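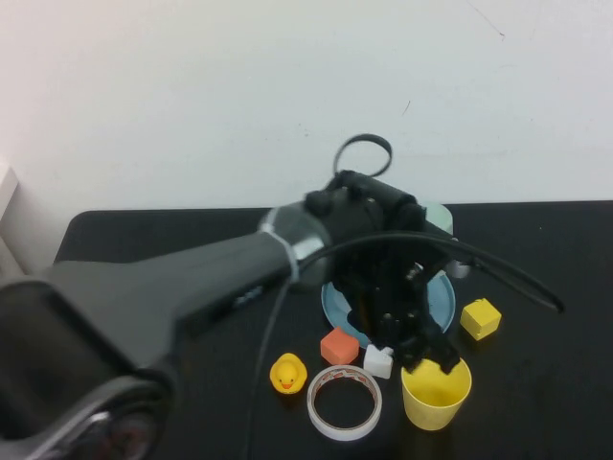
Ticket: Second arm for the tabletop cell, what to order and what to keep
Category: Equipment planning
Status: Waiting for requester
Site: Dralcombe

Request

We have money left in this year's equipment budget and we would like to order a second arm before the end of November. Before I fill in the purchase form I need help with three things: the spare parts, the cables, and the size of the table. I try to write down everything I know so that you do not need to ask me twice.

At present we have one arm on one table. The work is pick and place with small light things: cups, foam cubes, a rubber duck, a roll of tape, a plate. All of this is cheap and we can buy it again in any toy shop, so please do not count it in the budget.

The quotation from Danora covers the arm, the power supply and one gripper. It does not cover spare fingers, and it does not cover any cable longer than the standard one. Ladmont sells the fingers in sets, but their delivery time is 7 weeks, and this is my first worry.

Comment from support

Thank you for the detailed request. Please tell us:
- how many hours per week the present arm is used
- which faults you had in the last half year, including the small ones
- if both arms must stand on the same table

Please also attach the fault log if you keep one.

Comment from requester

The arm runs 80 hours in a normal month. I do not have the number per week, it changes too much.

Faults, copied from our log and made shorter:

1. Gripper did not close fully. We found one loose screw on the finger bracket. Tightened, no part needed.
2. Gripper did not close fully, again. Same bracket, other screw. We put thread lock on all of them after this.
3. Signal lost from the wrist when the arm reached far to the right. We changed the cable and the fault did not come back. The old cable was good when we tested it on the bench, so I cannot say for sure that it was the cable. It can also be that the plug was not pushed in well.
4. One finger cracked at the tip. It was replaced with our only spare. We have had no spare since that day.
5. Arm stopped by itself in the middle of a motion. The log of the controller was already overwritten when we looked. Not solved.

About the table: I would prefer two tables. If both arms stand on one table, the cables of the first will be in the way of the second, and I think we will lose much time with this. But a second table of the same kind costs 400, and I was told that furniture is paid from another budget. Is this correct?

Comment from support

Yes, furniture is a separate budget line. Please open a furniture request and write the number of this ticket in it. Do not put the table on the equipment form, or the whole form will be sent back.

For the faults, our proposal:

Fingers: order two sets with the new arm, not one. With the delivery time you mention, one set is too little.
Wrist cable: order one spare in the longer version. Before it arrives, please check on the present arm that the plug is seated and that the cable has some slack at full reach.
Fault 5: please set the controller to keep its log for longer. If the stop happens again we would like to see the log before you order the same model of controller.

Comment from requester

I checked the plug. It was seated, but the small latch was not closed. I closed it and moved the arm to full reach ten times in each direction with no loss of signal. I will order the spare cable anyway.

The controller log is now set to the longest setting. No stop so far.

The new total for spares (two finger sets, one long cable, one bag of screws) is roughly 700 without shipping. Our limit for one order without a second signature is lower than this. Can I split it in two orders, or is this not allowed?

One more question. The colleagues at the Ngata site have the same arm and they told us they wait for fingers also. Could we order together from Ladmont and pay the shipping only once?

Comment from support

Splitting is not allowed when it is the same supplier in the same month. Please ask for the second signature, it normally takes a few days.

A common order with Ngata is possible. One site must be the buyer and charge the other site after delivery. Please agree with them who it will be, and reply here with the cost center of the buyer. We keep the ticket open until then.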